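Ticket: Lectionary module shows wrong readings after Pentecost, and other griefs
Status: Resolved (mostly)
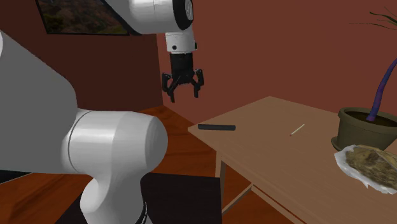

White robot arm with black joint cap, rendered.

Product: Prallar liturgy planner, parish edition
Site: Bosthorpe united parish (Lutheran and Episcopal, one building, two altar books, one printer)
Opened: Apr 11, 2022
Priority: Set by customer to "Urgent." Set by us to "Normal." Set by customer to "Urgent."

Problem as reported

The parish plans its services well ahead, which I salute. When they build the summer bulletins, the planner prints an Old Testament reading that doesn't go with the Gospel. The first parishioner to notice was a retired professor of Hebrew Bible, so the report came with footnotes.

The communion prayer also prints twice on joint services, once in each tradition's wording. The customer writes that while they are in favor of visible unity, they did not intend to consecrate everything two times.

Log

Entry 1
Asked for the version number and a copy of the calendar file. Received a photocopy of the calendar, by mail. It was a nice photocopy. Asked again.

Entry 2
Calendar file received. Loaded it on the test machine and got the same result right away. From the second Sunday after Pentecost onward, the Gospel and the epistle are correct, and the first reading and psalm come from the other track.

For whoever picks this up after me: the Revised Common Lectionary offers two tracks for the season after Pentecost. One reads through the Old Testament stories more or less in order. The other picks a passage each week to match the Gospel. Both are perfectly respectable. A parish is supposed to choose one and stay with it. The planner has a setting for this under Calendar, then Season Options, then a small gray arrow you'd be forgiven for taking as decoration.

Entry 3
Checked the setting. It says "Complementary," and that's what they want. The output is semicontinuous. So the setting is being read from somewhere else, or not at all.

Customer asked whether they could just swap the readings by hand. I said yes, and that the planner would swap them back when saved. Customer thanked me for my candor.

Entry 4
Found part one. When two congregations share an install, the planner keeps a profile for each and a third called "Joint." The Joint profile takes its defaults from whichever profile was made first. Here that's an old one called "Papadopoulos test," left from the original setup. It has the semicontinuous track switched on and also believes the parish keeps the Julian date for Easter.

I asked what Papadopoulos test was for. The parish office thinks it belonged to the installer. The installer was Brundberg, our reseller for that area. Brundberg thinks it belonged to the parish. I've recorded it as being of uncertain origin, like the letter to the Hebrews.

Entry 5
Tried deleting the test profile on a copy of their data. The planner refused, with this message:

Cannot remove profile: 31 services depend on this tradition.

Fair enough. Many of us have been in that position. Reassigned the services to the Lutheran profile, deleted the test profile, rebuilt the calendar. Old Testament readings now agree with the Gospels all through July and out to Christ the King. Easter has moved back to where the customer left it.

Entry 6
Rebuild brought a new complaint. The joint services now print the Lutheran prayer only, and the Episcopal side has noticed. Before, they had two prayers and one was unhappy about it. Now they have one prayer and a different one is unhappy about it. Priority has been set to "Urgent" again.

Entry 7
Read the agreement the two congregations wrote for their shared services, which the customer sent over at my request. It runs to 5 pages and is clearer than our manual. It says the presider's tradition decides the eucharistic prayer, and that the creed, confession and blessing use the ecumenical texts. That's a simple rule, and we can do it.

The Joint profile has a field called "Prayer source." Its choices are First, Second, Both, and Presider. "Both" was the old value, and explains the double printing. "First" is what the rebuild picked. Set it to "Presider."

Entry 8
"Presider" prints a blank page. It needs a tradition filled in on each clergy record, and none of theirs have one. The field sits on the second tab, below the parking permit number.

Sent instructions for filling it in. Customer asked what to enter for the supply priest who was ordained in one church and now serves in both. The field takes one value. I told them to make two records and choose whichever applies on the day. They observed that this was poor theology. I agreed that it was, and that it would print.

Entry 9
Clergy records filled in. Test print of 3 joint services is correct: right readings, one prayer each, and the prayer matches the presider. Customer then printed the full run of about 500 bulletins before replying to me, a step I would call an act of faith.

Entry 10
Response from the parish: bulletins good. One leftover problem. The heading over the prayer still says "Holy Communion" for everyone, and the Episcopal side would like "The Holy Eucharist" when it's their turn. Headings are stored in the template and don't follow the presider. Logged as a feature request. There's already a request open for the same thing from another parish, who would like it to say "The Lord's Supper."

Fix, short version

1. Open Profiles and look for anything left over from setup. Check the date it was made. The oldest one rules the Joint profile.
2. Move its services to a real profile before deleting it.
3. Rebuild the calendar. Saving isn't enough.
4. Check the lectionary track again on the Joint profile, even if it looks right.
5. Set Prayer source to Presider, and fill in the tradition on every clergy record.
6. Print one bulletin before you print all of them.

Notes for the development team

Please stop letting the oldest profile win. I understand the argument from antiquity, but it shouldn't be made by a test account.

"Both" should come with a warning. Something plain, such as "This will print two prayers."

The clergy tradition field should accept more than one value. There are a good many people like that supply priest now, and more every year as churches sign agreements with each other.

Closed with the customer's consent. Reopened by the customer to say thank you. Closed again.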